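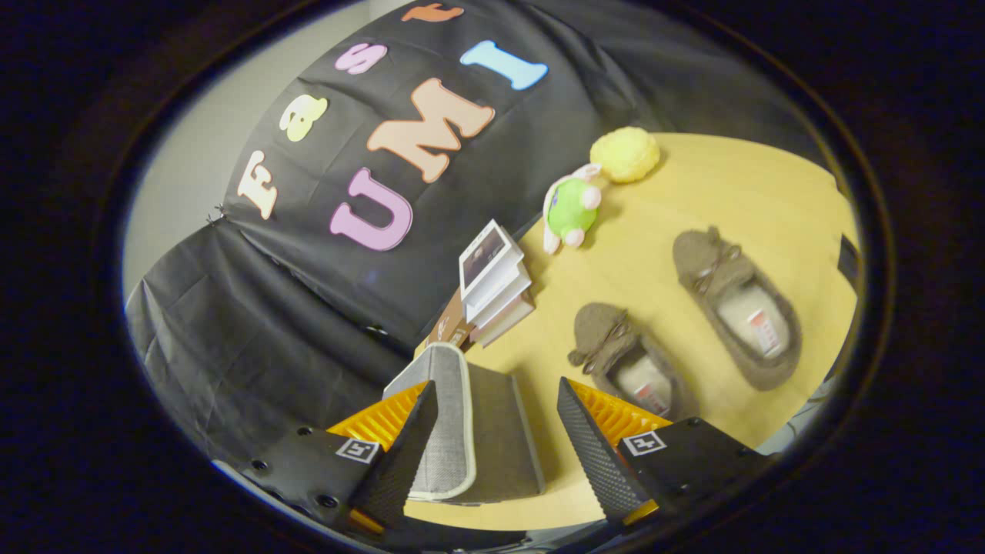 A Nular procura um técnico ou uma técnica de manutenção, a tempo parcial, para a oficina de Hallambridge. O trabalho é manter em condições a garra manual com que se faz a recolha de dados: montagem, verificação antes de cada sessão e reparação. A maior parte do desgaste está nas almofadas cor de laranja, do lado interior dos dois dedos. São elas que tocam em tudo, de um chinelo de feltro a um peluche, e as estrias perdem relevo com o uso. Os marcadores quadrados a preto e branco, montados nas placas por baixo, têm de estar limpos, planos e bem colados.

Novembro | Equipa Nular
Tempo de leitura: 2 minutos

O que vai fazer

Verificar a garra no início do turno: aperto dos parafusos, folga dos dedos, curso completo de abertura e fecho, limpeza da lente. A verificação demora quase 30 minutos e fica registada na folha da máquina.

Substituir as almofadas quando as estrias estiverem gastas ou o material começar a descolar nas pontas. As peças vêm da Sokthorpe e precisam muitas vezes de ser acertadas à lima antes de montar.

Trocar marcadores riscados ou com os cantos levantados e repetir a calibração a seguir. Sem calibração nova, a garra não volta à mesa. 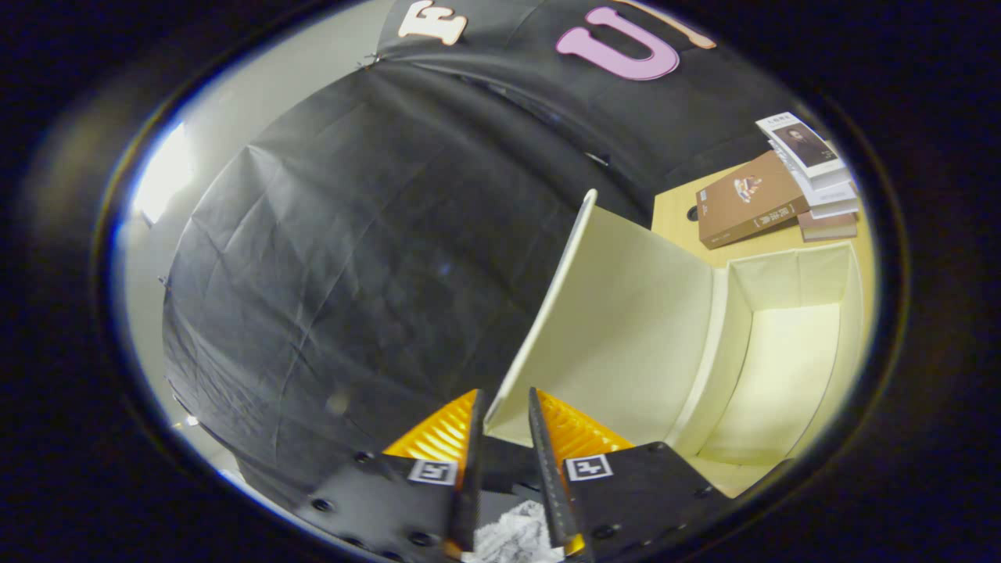
Também ficam a seu cargo as avarias que aparecem a meio da sessão, quase sempre um dedo que prende ou um parafuso que cedeu. Quem está a recolher dados para, entrega a garra na oficina e espera. Convém saber trabalhar depressa sem saltar o registo.

O que pedimos

Experiência em mecânica fina, eletrónica ou manutenção de equipamento. Formação profissional ou prática comprovada, tanto faz. À-vontade com chaves pequenas e com desenhos de montagem. Português falado e inglês suficiente para ler um manual. Conhecimentos de Python ajudam na calibração, mas ensinamos o necessário.

Condições

20 horas por semana, só de manhã. Contrato de um ano, renovável. As primeiras duas semanas são passadas com a equipa do projeto Yin, que usa a garra todos os dias.

Candidaturas

Envie o currículo e um parágrafo sobre uma reparação que tenha feito, com a referência 837, através do formulário da página de emprego. Aceitamos candidaturas até ao fim de novembro. As entrevistas são presenciais e incluem a troca de uma almofada na bancada.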